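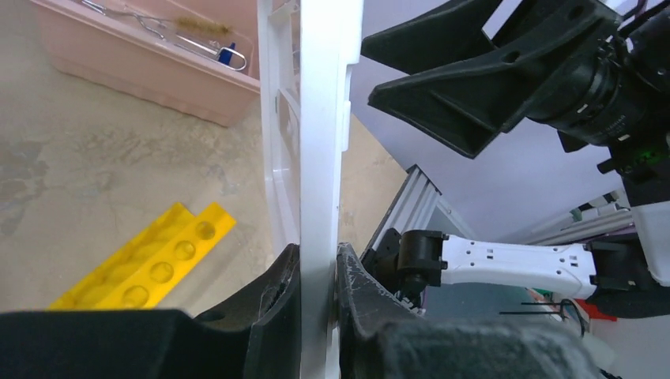 Naa Boateng wrote back after our last report that she could live with a slow machine, but she wanted to know whether it could put away a mess it hadn't been shown before. Fair point, and it shaped nearly everything we did this spring. We stopped laying the items out neatly and started tipping them out of a bag.

The mess is the sort you'd find at the end of a shift or in a kitchen drawer: a bottle brush, tongs, plastic racks, small parts with awkward shapes. The job is to pick each thing up and get it into a bin or the right compartment of an organizer. It sounds like nothing. It's a lovely hard problem, and we have 1,348 logged attempts to show you now, which is far more than we hoped for when Stikell signed off on the second arm.

Tall, stiff things are going really well. Anything the two fingers can close on from both sides gets lifted cleanly most of the time, and a capped tube is now one of the easy ones (in winter it was the one we dreaded!). 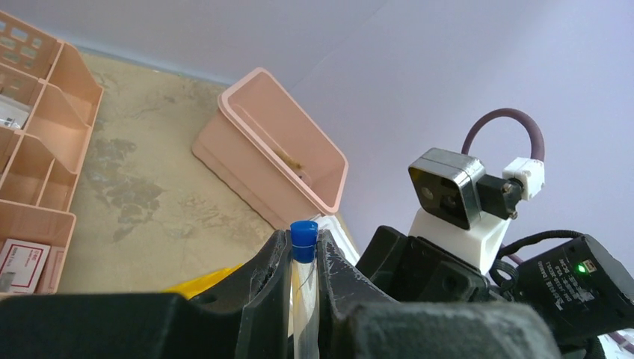
Skerine, May

We moved the whole setup over from Trandum at the start of the month and lost less time than planned. Cheuk-hei Au redid the hand-eye calibration twice, the second time after a cable was routed too tightly and pulled on the mount. Since then it has held.

The last block was 500 attempts with no one stepping in between picks. Karim Smadi is still sorting the failures by cause, and the biggest group so far is thin metal lying flat. The fingers come down in the right place, close, and slide over the top. We have tried a lower approach and a slower close -- the slower close helps a bit, the lower approach mostly scuffs the fingertips. New tips are on order from Zanetti.

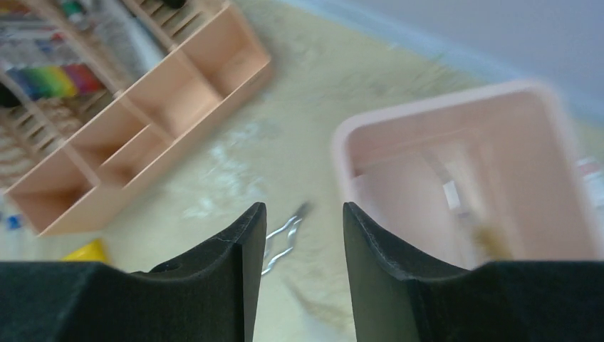
Could it clear a bench overnight without anyone there?

Not yet. It can do a good share of one, but a dropped item that rolls behind a bin still stays there until a person fetches it.

So the next piece of work is looking again after each drop. Both arms have cameras near the fingers, and we want the second arm to check the spot the first one can't see.

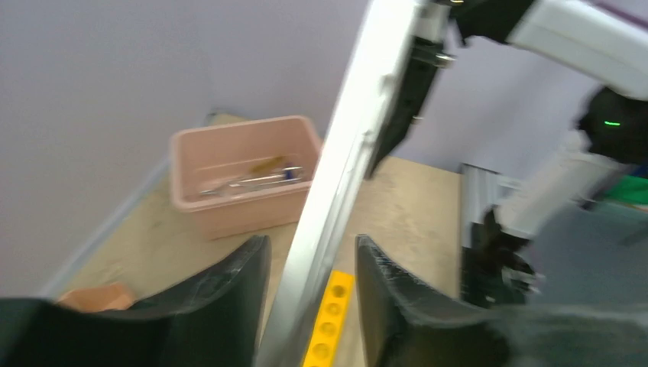

Ľubica Mikuš thinks we should leave the second arm alone and fix the metal pieces first, as those are what her shop floor is full of. We've gone back and forth on it, and she has won me over on the order. Thin metal comes first, with a block of 100 attempts as soon as the tips arrive, and the second look follows.

Money is on track. We have underspent on travel and would like to move that into spare fingers, if you agree. The remaining request is for 4 more weeks in the Skerine room, which would let us run the same mess on both surfaces and compare them properly. I'll send the sorted failure list separately once Karim has finished it.

Ruba Farah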